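Leandro Barroso on buying second-hand furniture that lasts

By Gaétan MacDonald
16 February 2021
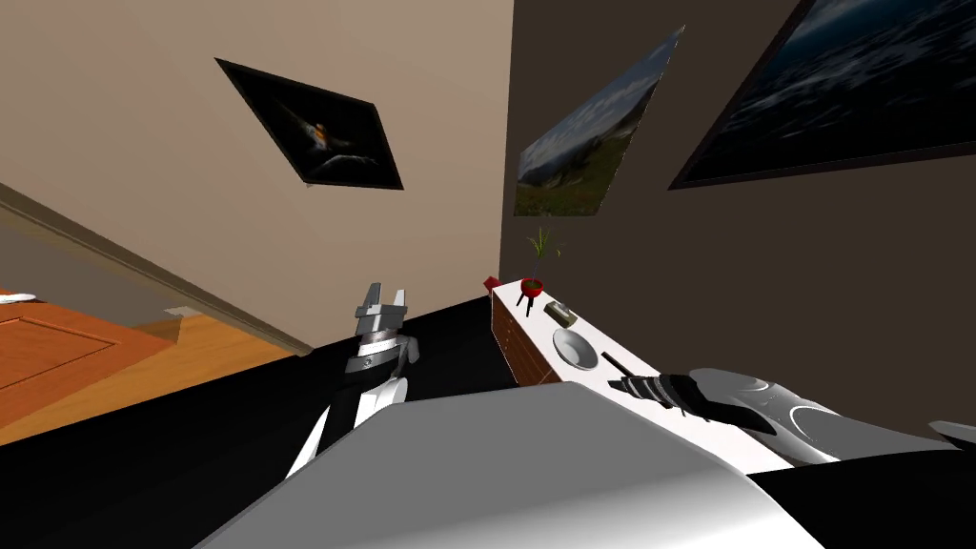

A sideboard with a white top.

Leandro Barroso has been buying and selling used furniture for 20 years, first from a van and now from a shop called Sarico, on the corner behind the bus station. He sells tables, chairs, wardrobes and a great many sideboards. The sideboards go fastest.

"People moved the telly onto the wall and then had nowhere to put the plates," he says. "A sideboard fits in a dining room, a hall, a bedroom. I can sell one the day it comes in."

He grew up above his uncle's repair workshop, Miranda, and learned to glue chairs there after school. The uncle did not pay him. "He gave me lunch and let me keep the offcuts. I made terrible boxes."

I asked what he looks at first when someone offers him a piece. He said the back.

"Everyone polishes the front. Turn it round. If the back panel is loose or stained, you know how it has been kept. Then pull out a drawer and look at the corners. If they have been nailed, somebody has had trouble with it."

Smell comes next. Damp can be dried out over a few weeks, he says, but smoke stays in the drawers for years and he no longer takes pieces that have it. Woodworm bothers him less than it bothers his customers. Old holes with clean edges and no dust under them are usually nothing to worry about. Fresh dust means the piece stays outside until it has been treated.

White furniture is a subject he has views on. Much of what reaches him has been painted at home, often straight over wax or varnish, and the paint lifts as soon as something heavy is dragged across it. "Sand it, prime it, leave it alone for two days. They do it all in one afternoon and then put a lamp on it."

Prices have gone up. The most he has ever taken for a single sideboard was £692, from a couple who drove over from Nulgate with a blanket and no rope. Most go for far less. He keeps a shelf of small things at £30 and under by the door, and says it pays the electricity bill.

The shop has been shut to visitors for much of the winter and he has been selling by phone. He does not enjoy it. "They ask me if it is a warm brown or a cold brown. I say it is brown, come in June and look at it."

He delivers locally himself, with his nephew at the other end. His advice to buyers is to measure the stairs as well as the room. Last year the two of them carried a wardrobe up to a second-floor flat, found that it would not go round the landing, and carried it down again. The customer kept it in the garage.

At home Barroso owns very little furniture. There is a table from his uncle's workshop, four chairs that do not match and a bed he bought new. "My wife chose the bed," he says. "It's a good bed."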